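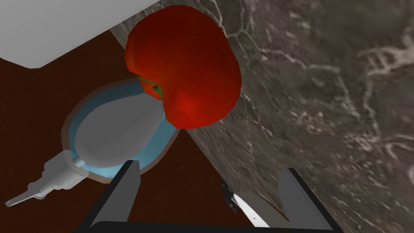

Been using the Ondier lip and cheek tint for 19 days now, so quick review while I still remember it all. Shade is Mersha, one of 7 in the range. Online it looked like a soft berry. On me it's much closer to the apple by the marble worktop, proper crimson going to deep maroon where you put a second layer on, with a bit of orange-red when the light catches it. I like it. Not what I ordered it for but I like it. If you want berry, try Ovell instead, my sister's got that one and it's pinker.

Texture first. Thin, slightly gel, sets fast. You've got maybe ten seconds on cheeks before it stops moving so do one side at a time. Fingers work better than a brush. Stains your fingers though, wash them straight after or it's on everything (goodbye cream jumper).
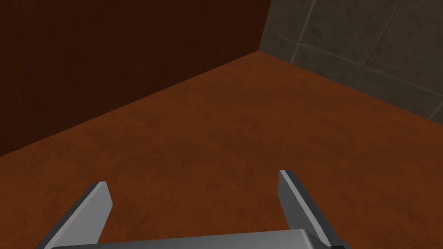 Lips are where it's best. One coat after breakfast, still there at lunch, gone in the middle by teatime. Bit drying. I put balm on first and blotted, that helped, but then it dosen't last as long. Can't have both I suppose.

Cheeks, mixed. Over bare skin lovely. Over powder it went patchy both times I tried. Over my usual Rirnska foundation fine as long as I hadn't set it.

Smell is faintly sweet, goes off quickly. No tingle, no taste worth mentioning.

Packaging. Small glass bottle, doefoot applicator, lid that cross-threads if you're in a rush. Leaked in my bag once, my fault probably. Hard to see how much is left as well.

Removal needs an oil cleanser. Micellar water just pushed it around. 2 goes with the oil and it was off, apart from a bit in the corners of my mouth.

Would I buy again? Yes for lips, in Ovell. Would keep Mersha for evenings. Waiting til November though as they usually do a gift set then and the mini size is in it.

4 out of 5. Loses one for the lid.

Posted 14 September 2025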